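How to Compare Robot Hands in Simulation Before You Commit to One

If you have a choice of two or three hands for the same arm, it is very tempting to pick the one that looks best on the bench and get on with your life. I did that once, and spent most of an October undoing it. These days I run every candidate through the same little tabletop test in the simulator first, and I thought it might help to write the whole routine down, including the dull parts, which is where I usually went wrong!

I'll be using two hands here, the jointed-finger Wetau and the plain two-jaw Istel, both on the same arm model in Clistidach. If you use a different simulator the menu names will be different, but the order of things should carry over just fine.

Before you start

You will need a working arm model, a description file for each hand, and a free evening. Check that both hands load without warnings. Mine complained for ages about a missing thumb limit, and I ignored it, and of course the thumb passed straight through the first thing it touched.

Step 1. Build one table and leave it alone

Make a single tabletop and save it under a name you won't be tempted to edit. Put a mix of shapes on it. I like some fruit, a ball, something flat with a rim, something with a handle, and at least one object with holes in it, because open shapes will show you very quickly whether your collision meshes are any good. Keep a good stretch of the table clear so the arm has somewhere to go.

Give every object a sensible mass and friction value and write those down somewhere outside the simulator. You'll thank yourself later when one hand does suspiciously well.

Step 2. Pick one task that a person could explain in a sentence

My standard task is "put the lemon on the pink plate." It's a nice one to begin with, as the lemon isn't quite round and will roll away from a careless finger, while the plate gives you a clear idea of what counts as done. I call it a success when the lemon is resting inside the rim and the hand has let go. Decide on your own rule now, before you've seen any results, and stick to it.

Step 3. Set the grip and check it slowly

Load the first hand and step through the grasp at quarter speed. With the Wetau I use a pinch, one finger curling over the top and the thumb coming underneath, and I pause as soon as the lemon is off the table. Look at the contacts from a couple of angles. If a fingertip has sunk into the skin, lower the closing force and try again before you touch anything else.

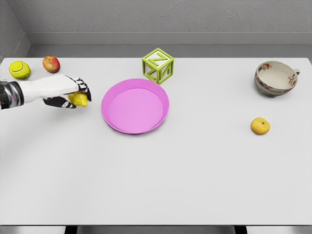
Step 4. Run the batch

Set the run count to 200 for each hand and use the same random seeds for both. The seeds shift the lemon's starting spot a little each time, which is plenty of variety for a first comparison. Turn off the live view if your computer is as old as mine, and go make some dinner.

Step 5. Read the failures first

Sort the log so that the failed runs come up on top, and replay a handful from each hand. I keep three labels: missed it, dropped it, and bumped something else. A wide palm can do very well at holding a lemon and still knock into the neighbors on its way over, and a plain success score won't tell you that.

Step 6. Swap the hand and change nothing else

Load the second hand, reset the tool offset (please don't skip this, the two hands are different lengths), and repeat Steps 3 through 5. Save both logs in one folder along with your mass and friction notes. When you're ready for a harder round, move on to the cup and try for the handle.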